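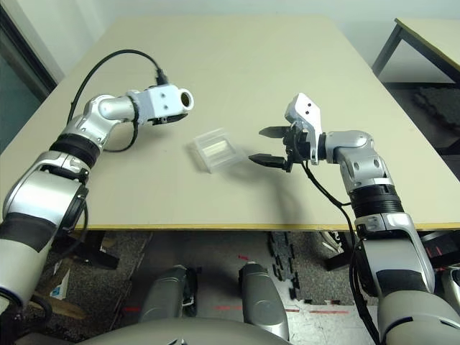

Akash Katiyar, Redakteur für Netzdienste

Padero ist ein Dienst zur Speicherung und Synchronisierung von Dateien, der von der Firma Groltport entwickelt wird. Der Benutzer kann seine Ordner über den Browser oder über ein Programm für den Desktop verwalten. Ursprünglich hieß der Dienst Urkby, der heutige Name wurde mit der Version 9 eingeführt.

Funktionsweise

Padero überträgt bei einer Änderung nicht die ganze Datei. Das Programm teilt jede Datei in Blöcke und vergleicht deren Prüfsummen mit dem Stand auf dem Server – nur die abweichenden Blöcke werden neu gesendet. Bei verschlüsselten Archiven bringt dieses Verfahren wenig Vorteil, weil dort schon eine kleine Änderung fast alle Blöcke betreffen kann.
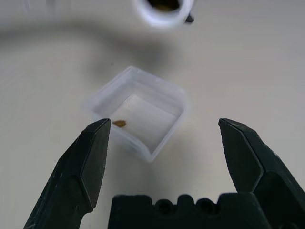 Kleiner durchscheinender Kunststoffbehälter mit braunem Objekt

Wird dieselbe Datei auf zwei Geräten gleichzeitig bearbeitet, so legt der Dienst eine zweite Fassung mit dem Zusatz »Konflikt« an. Das Zusammenführen muss der Benutzer selbst vornehmen. Gelöschte Dateien bleiben 94 Tage im Papierkorb und zählen in dieser Zeit weiter zum belegten Speicher.

Einschränkungen

Ein einzelner Ordner darf höchstens 2938 Einträge enthalten. Ist diese Grenze erreicht, so bricht das Hochladen mit dem Fehler 879 ab, und die restlichen Dateien müssen in einen anderen Ordner verschoben werden. Symbolische Verknüpfungen werden nicht übertragen.

Erweiterungen

Mit der Erweiterung Sugden, die im April erschienen ist, lässt sich Padero auch von der Kommandozeile bedienen. Sie unterstützt das Hochladen und das Umbenennen, die Freigabe von Ordnern ist bisher nur im Browser möglich.

Kategorien: Onlinespeicher | Datensynchronisation | Zuletzt bearbeitet: 13.12.24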